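Upper Strings Tutor (part-time, fixed term)
Cokthorpe Community Strings

Hours: 23 per week in term time, including two early evenings and alternate Saturday mornings
Start: January
Reports to: Head of Programme, Asger Þrastardóttir
Location: Cokthorpe, with travel to partner schools

Background

Cokthorpe Community Strings provides free group tuition on violin, viola and cello to children in school years 3 to 8. Instruments are lent to families for the duration of a child's enrolment. Teaching takes place in school halls during the day and at the Eskildsen Rooms after school. There are 100 places, all currently filled, and a waiting list is kept for violin and cello.

The post is created by the division of the existing lower and upper strings role into two. The present tutor will keep the cello groups.

Duties

Plan and teach group lessons on violin and viola, in groups of four to eight pupils, from first instrument hold to the equivalent of Grade 3.
Lead the Jillier Ensemble, the intermediate string orchestra, which rehearses on Thursdays from 16.30 to 18.00.
Arrange or adapt parts for mixed levels, including open-string parts for pupils in their first two terms.
Check instruments at the start of each half term: bridge position, peg fit, string wear, bow hair. Minor adjustments are made in-house. Cracks, open seams and fallen soundposts are logged and sent out for repair.
Complete attendance registers on the day of the lesson.
Write one short progress report per pupil per year.
Attend the spring and summer concerts, including set-up.

Essential requirements

Performance standard on violin or viola at Grade 8 or above, with working ability on the other instrument.
At least two years' experience of teaching strings to children in groups.
Ability to keep a class in tune and in time from the piano or from the instrument.
Confident use of notation software and export of parts as PDF.
An enhanced DBS check, arranged by us at no cost to the applicant.

Desirable

A teaching qualification or a recognised certificate in music education.
Experience with pupils who have additional needs.
A driving licence. Travel between sites by bus is possible but slow on Tuesdays.

Pay and conditions

Pay is on the programme's tutor scale, point 3 or 4 according to experience, and is issued monthly in arrears. Preparation time is paid at one hour for every four taught. Mileage between sites is paid; mileage from home to the first site is not. There is a training allowance of £500 per year, which may be put towards courses or workshop fees but may not be used to buy instruments. The contract is for four terms and may be renewed subject to funding from the Trernuris Fund.
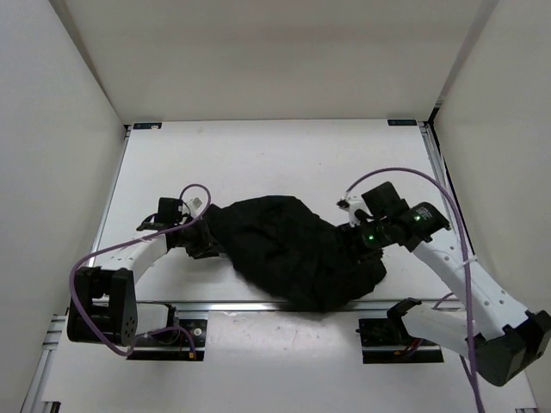

How to apply

Send a CV, the names of two referees and a covering letter of no more than two pages. The letter should address the essential requirements in the order given above. Applications without a letter will not be read. Recordings are not required at this stage.

Applications close at noon on 13 November 2022. Receipt is confirmed by email within two working days.

Selection

Shortlisted applicants will be asked to teach a 25-minute lesson to a group of six pupils in their second year, followed by an interview and a short sight-reading test. The lesson topic is sent one week in advance. A violin, a viola and music stands are provided, and applicants may bring their own instrument. Travel costs are refunded up to £100 on production of receipts.

Questions about the post should be addressed to Asger Þrastardóttir at the programme office, marked "Upper Strings".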